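Residence Journal, Omavbridge House
December, evening

The shared kitchen on the second floor was reopened to residents this afternoon, following the replacement of the floor covering. The room had been closed for 20 days. During that period meals were prepared on the ground floor, and the additional traffic there was tolerated with reasonable patience.

I attended at three o'clock to check the inventory. The list supplied by Grakel, the moving contractor, gave 177 items for this kitchen, most of them plates and cutlery. Two serving spoons could not be located. I have asked for the remaining boxes in the corridor to be opened before a claim is made.

The microwave oven has been placed on the white tabletop. Its labels are in Chinese, and several residents have asked for a card in English. I began a draft this evening.
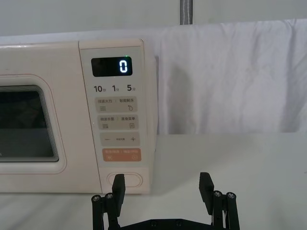

The card will cover the quick-time settings of ten seconds, one minute and five minutes, and the plus and minus pad under the two upper buttons. Defrosting and grilling share those buttons with other functions, so the wording requires some care. I shall submit the text to the Tellance office for printing, in a type size that can be read without glasses.

The cost of the floor came to 567 dollars, against an estimate of 355. The difference is attributed to work on the subfloor, and I have requested an itemized statement.

Remaining for tomorrow: shelf labels, the spoons, and a second dish rack. The kitchen was locked at ten.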